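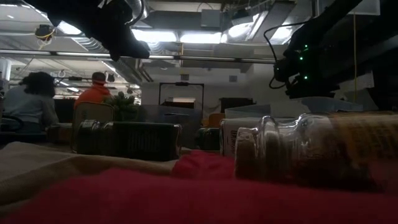 Un agarre cerrado no es un agarre confirmado

En febrero, una celda de dos brazos que clasifica envases de despensa registró 43 ciclos seguidos como correctos. En 11 de ellos el envase había resbalado entre los dedos durante el traslado y llegó al contenedor por inercia, girado o tumbado. En otros 2 cayó fuera. El controlador no emitió ningún aviso, y la primera noticia del fallo fue un frasco en el suelo.

El informe interno de Trelari atribuye el incidente a un «desgaste prematuro de las almohadillas». Veerle De Bruijn, que revisó los registros de par, llegó a otra conclusión, y la comparto: las almohadillas estaban dentro de tolerancia. El defecto estaba en el criterio de éxito.

El módulo Stalevine daba el agarre por bueno cuando se cumplían dos condiciones: corriente del motor por encima del umbral y apertura de los dedos mayor que cero. Ambas se evaluaban una sola vez, 7 milisegundos después del contacto. A partir de ese instante el sistema transportaba una suposición. Si el envase descendía entre los dedos durante la aceleración, la apertura apenas cambiaba, porque un cuerpo de paredes casi rectas mide lo mismo a media altura que cerca del hombro. Solo al alcanzar el cuello la lectura caía de golpe, y para entonces ya no la consultaba ningún proceso.

Los frascos de condimento son un caso desfavorable por varias razones. La tapa es más ancha que el cuello y ofrece un falso tope. Los hombros redondeados convierten la fuerza lateral en empuje vertical.

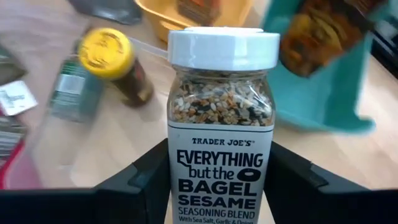
El contenido granular, además, se desplaza al frenar y mueve el centro de masa en el peor momento de la trayectoria. Nada de esto es nuevo. Lo discutible es que el ensayo de aceptación se hiciera con bloques rígidos, de sección constante y masa fija, y que el resultado se extendiera sin más a botes, latas y bolsas.

La corrección propuesta por Minhas, el integrador, consistió en subir la fuerza de cierre. Me parece un error. Reduce la frecuencia del deslizamiento, pero deja intacta la ausencia de detección y añade un riesgo: un envase de pared fina se deforma, la apertura disminuye y el controlador interpreta la deformación como contacto estable. En vidrio, el margen entre sujetar y fracturar puede ser estrecho, y una rotura sobre la mesa obliga a entrar en la celda.

Lo razonable es menos vistoso. Muestreo continuo de la apertura durante todo el traslado. Comprobación con la cámara de muñeca antes de soltar — no solo antes de coger — y parada controlada si la posición de la tapa respecto a los dedos ha variado. El coste es tiempo de ciclo, y conviene declararlo en la oferta en lugar de descubrirlo en la puesta en marcha.

Zorkik, el cliente, pidió como indicador la tasa de ciclos completados. Es la cifra que recibió. Un indicador que no distingue entre depositar un objeto y perderlo cerca de su destino no debería figurar en un contrato de mantenimiento, y mucho menos en un expediente de seguridad. Mientras el registro siga anotando «OK» a partir de una lectura tomada al comienzo del movimiento, yo no autorizaría el trabajo de personas junto a esa celda con los brazos en marcha.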